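Gripper bench notebook, Thursday

Started at half past eight with a mug of tea and the two hand-held units, which have been on my conscience for a while. Braulio Manríquez wanted both of them back in service before the Sumby sessions start up again in November, and his note on the clipboard just says "Ollon pads, finger play, lens, please do all of it". Thanks, Braulio!

For anyone picking this up cold: Ollon is what we call the unit with the sticky trigger, Nouri is the other one. They're the same build, same pads, same finger housings, and they've aged quite differently (Nouri gets lent out less). Ollon's counter read 2,757 closes when I plugged it in. I'd put the service interval at 3,000 in the Rillelitz folder last winter, so we're a bit early, but the trigger has been annoying people and I'd rather do it now than in the middle of a session.

Finger play first. I always do this before taking anything apart, otherwise there's no telling whether I've made it better or worse. Close the jaws on nothing, hold, and try to rock the tip sideways with a fingernail. Nouri was lovely. Ollon had a definite click on the right-hand side, near the root, the kind you feel more than hear.

Took the right finger off, found the pivot screw had backed out by a good part of a turn. No thread lock on it at all, so that's somebody's job from the last rebuild (mine, I checked the initials). Cleaned the thread, one drop of the blue stuff, back in, and left it alone for 90 minutes while I got on with the lens and the log. The bottle says less than that but I've been caught before.

While that was setting I went over the camera view. What I care about is how much of the gripper's own body turns up at the bottom of the picture, and whether the fingertip stands up clear in the middle where you can judge it against the room. If the mount has slipped, the body creeps up and you lose the close work. A second gripper brought in from the side is handy here too, as it gives you a dark jaw to look at over the pale grey. I was happy with it. The tan finger comes up to its point out of the dark recess and there's plenty of room showing past it, right back to the sink and the desk chair. 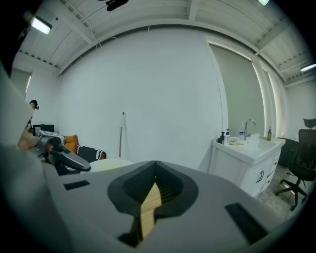

Trigger and return spring

Ollon's trigger sticks at the last bit of travel on the way back. I'd blamed the spring for weeks, even ordered two, and they can go in the drawer now, because the spring is fine. It was a burr on the edge of the slider, tiny, and you could only find it by running a cotton bud along and seeing where the fluff caught. Three strokes with the fine file, wipe, dry lubricant. Not grease! We did grease once and spent an afternoon picking fluff out of the rack.

Return is now quick and even. I squeezed it slowly, squeezed it fast, squeezed it at daft angles and held it upside down, and it came back every time. I've written the slider part number on the inside of the box lid in case it comes back in a month.

Pads

The black pads on the body get grubby and then the edges start to lift. I pressed all of them down with a thumb. One corner on Ollon had a hair of lift, so alcohol wipe underneath, tiny dab of contact glue, clamp with a clothes peg. I haven't replaced any. We have 7 spares in the Rillelitz box and I'd like to keep it that way until the new order is through.

If you do change one, mark the old outline in pencil before you peel. The angle matters to whoever is using the recordings later, and it's surprisingly hard to get the slant right by eye.

Thin stock

Last job was seeing whether the jaws still hold something thin without letting it lean. Fat objects are forgiving, and a slightly skewed finger will happily hold a mug all day. A thin plate gripped at the very bottom shows up any skew straight away, as the top of it wanders off to one side. I look along it edge-on and want to see a line and hardly any face. Keep it upright, keep your elbow in, and look at where it's pinched as well as at the top. Worth a glance at the ribs inside the two finger housings at the same time, since crumbs love to sit in there.
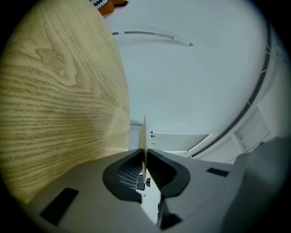 Do the ribs inside the finger housings need cleaning every time?

Once a week is plenty with a soft dry brush, jaws open, body tipped so the bits fall out of the slot and not further in. If it's been used around food or sawdust, do it the same day. No compressed air, it just drives everything down towards the rack.

Still to do: re-zero Ollon's counter (I've left the old figure on the sticky label so it isn't lost), charge both batteries overnight, and ask Braulio if he wants the Sumby settings loaded on Nouri as well or only on Ollon. The spare springs are in the second drawer, left side, behind the hex keys.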